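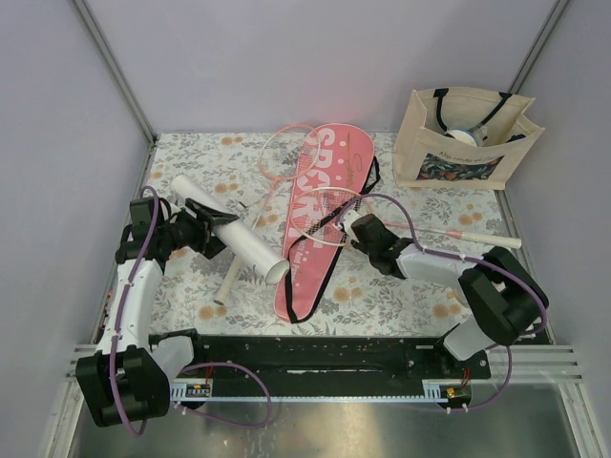 홈 | 라켓 | 가방·커버 | 셔틀콕 | 고객센터

Kundedix 핑크 배드민턴 라켓 2자루 세트 (커버 포함)

읽는 시간 5분

인쇄하기 | 이메일로 보내기

봄만 되면 저희 가게에 꼭 걸려 오는 전화가 있습니다. "대회 나갈 건 아니고요, 그냥 집 앞 공원에서 둘이 칠 건데 뭘 사면 되나요?" 하는 전화예요. 예전에는 라켓 따로, 커버 따로, 셔틀콕 따로 골라서 장바구니에 담아 드렸는데, 그러다 보면 통화가 한참 길어지고 손님도 저도 처음에 무슨 얘기를 했는지 잊어버리곤 했지요(그 와중에 강아지 이야기, 무릎 이야기까지 나옵니다). 그래서 올해 4월부터는 라켓 두 자루와 커버를 한 세트로 묶어 두고, 이런 전화가 오면 이 페이지부터 보시라고 말씀드리고 있어요.

색은 분홍입니다. 처음 들여올 때는 분홍이 너무 튀지 않을까 저희끼리도 말이 많았는데, 막상 잔디밭에 내려놓으면 눈에 잘 띄어서 챙기기가 참 편해요. 아이가 고르는 경우가 제일 많고, 그다음이 어머님들, 그리고 의외로 아버님들도 꽤 가져가십니다.

라켓

한 자루는 분홍색 타원형 헤드에 크림색 손잡이, 다른 한 자루는 헤드 테두리에 분홍과 금색이 들어가고 그립이 흰색입니다. 줄은 둘 다 흰색으로 매여 있고요. 두 자루를 똑같이 맞추지 않은 걸 아쉬워하시는 분도 가끔 계신데, 써 보신 분들은 손잡이 색이 달라서 좋다고들 하세요. 형제가 있는 집은 특히 그렇습니다. 크림색이 언니 것, 흰색이 동생 것, 이렇게 첫날 정해 놓으면 그 뒤로 현관에서 싸울 일이 훨씬 줄어든다네요!

줄은 20파운드로 맞춰서 보내 드립니다. 동호회에서 오래 치신 분께는 좀 느슨하다 싶으실 텐데, 처음 치는 분이나 어린이에게는 이 정도가 편안합니다. 힘껏 휘두르지 않아도 공이 제법 멀리 나가니 팔이 덜 지쳐요. 더 팽팽한 쪽을 좋아하시면 주문서 메모란에 적어 주세요. 포장 전에 다시 매어 드릴 수 있고, 이 경우에는 출고가 조금 늦어질 수 있습니다.

흰색 그립은 예쁜 만큼 손때가 잘 보입니다. 이건 미리 말씀드리는 게 맞겠지요. 치고 나서 마른 수건으로 한 번 쓱 닦아 두시고, 그래도 색이 변하면 위에 오버그립을 한 겹 감아 쓰시면 됩니다. 저는 집에서 쓰는 라켓에 계절마다 다른 색을 감는데, 잘 감지는 못해도 감는 재미가 있어요.

커버

라켓 모양을 따라 위는 둥글고 아래로 갈수록 길게 좁아지는 분홍색 커버입니다. 앞면에 흰 글씨로 큼지막하게 SPORT라고 세로로 적혀 있고, 위쪽에는 필기체 서명처럼 생긴 작은 로고가 들어가 있어요. 검은색 지퍼로 여닫고, 검은 끈이 달려 있어서 어깨에 메셔도 되고 자전거 손잡이에 걸어 두셔도 됩니다. 자전거에 거실 때는 바퀴 쪽으로 끈이 늘어지지 않게 한 번 감아 주세요.

넣으실 때는 헤드부터 둥근 쪽에 맞추고, 손잡이를 나중에 밀어 넣으시면 수월합니다. 라켓 두 자루를 겹쳐 넣는 분들은 서로 엇갈리지 않게 면을 나란히 포개 주시고요. 지퍼가 뻑뻑하다 싶으면 억지로 당기지 마시고 한 번 열어서 줄이나 끈이 물리지 않았는지 봐 주세요. 저도 급하게 닫다가 끈을 씹힌 적이 여러 번입니다.

세탁기는 권하지 않습니다. 흙이 묻었을 때는 다 마르도록 두었다가 털어 내고, 남은 자국만 젖은 천으로 살살 닦아 주세요. 글씨 부분은 세게 문지르지 않는 편이 좋습니다. 말릴 때는 그늘에서, 지퍼는 열어 둔 채로요.

셔틀콕과 가방에 대하여

셔틀콕은 세트에 들어 있지 않습니다. 공원에서 쓰실 분과 체육관에서 쓰실 분이 찾는 게 서로 달라서 따로 고르시게 해 두었어요. 바람이 있는 곳이라면 나일론 쪽이 오래가고, 실내라면 깃털 쪽이 날아가는 느낌이 좋습니다. 어느 쪽이든 원통에 담아 보관하시고, 통 위에 다른 짐을 올려놓지 마세요. 깃이 한 번 눌리면 공이 엉뚱한 데로 갑니다.

가방은 꼭 전용이 아니어도 괜찮다고 생각합니다. 집에 하나쯤 있는 캔버스 토트백이면 셔틀콕 통에 물병, 수건까지 충분히 들어가거든요. 통은 세워서 넣으시면 꺼내기도 쉽고요. 라켓은 커버에 담아 따로 메고 가시는 게 제일 편합니다. 저희 단골이신 Hatice Sarıgül 님은 한국에 오신 뒤로 주말마다 딸과 강변에 나가시는데, 이런 후기를 남겨 주셨어요.

"딸이 커버를 자기가 메겠다고 해서 제 손이 가벼워졌어요. 저는 셔틀콕이랑 간식만 천 가방에 넣어서 따라갑니다. 공은 아직 세 번 넘기기가 힘들지만 둘이 많이 웃어요."

세 번이면 아주 잘하고 계신 겁니다, Hatice 님. 다음 후기도 기다리고 있을게요!

구성과 가격

상품명: Kundedix 핑크 배드민턴 세트
구성: 라켓 2자루, 커버
줄 장력: 20파운드
가격: 3만 5천 원
별도 구매: 셔틀콕, 오버그립, 천 가방

배송과 교환

오후 2시 전에 주문하시면 그날 바로 포장해서 내보냅니다. 라켓은 길이가 있다 보니 긴 상자에 담아 보내 드리는데, 현관 앞에 상자가 비스듬히 서 있어도 놀라지 마세요. 선물로 보내실 때는 메모란에 '선물'이라고만 적어 주시면 가격표를 빼고 짧은 카드를 넣어 드립니다. 카드 문구를 길게 적어 주시는 분도 계신데, 제가 손으로 옮겨 쓰는 거라 글씨가 조금 삐뚤어도 너그럽게 봐 주시면 고맙겠습니다.

받으시면 먼저 줄이 끊어진 곳은 없는지, 지퍼가 끝까지 움직이는지 살펴봐 주세요. 이상이 있으면 사진 한 장과 함께 연락 주시고, 저희 쪽에서 왕복 배송비를 내고 바꿔 드립니다. 한 번이라도 치신 뒤에는 단순 변심으로 교환해 드리기가 어렵습니다. 줄이 끊어진 경우에는 새로 매는 것도 받고 있으니 버리지 마시고 먼저 물어봐 주세요.

자주 물어보시는 것들

초등학생이 써도 되나요, 하는 질문이 제일 많습니다. 고학년이면 무리 없이 쓰고, 저학년은 손잡이를 조금 짧게, 그러니까 헤드 쪽에 가깝게 잡게 해 주시면 됩니다. 더 어린 아이라면 길이가 짧은 어린이용을 따로 보시는 게 나아요.

한 자루만 살 수 있느냐는 문의도 자주 받는데, 아쉽지만 이 상품은 세트로만 나갑니다. 커버만 따로 필요하신 분은 재고가 있을 때 가방·커버 메뉴에 올려 두니 거기서 확인해 주세요.

차 안에 두고 다녀도 되느냐고도 많이 물으십니다. 봄가을에는 괜찮지만 여름 한낮의 차 안은 줄에도 그립에도 좋지 않아요. 조금 귀찮으시더라도 집에 도착하면 같이 들고 올라가 주세요. 현관 신발장 옆에 고리 하나 달아 두고 커버째 걸어 두시면, 저녁 먹고 나가고 싶을 때 바로 집어 들 수 있습니다.

인쇄하기 | 이메일로 보내기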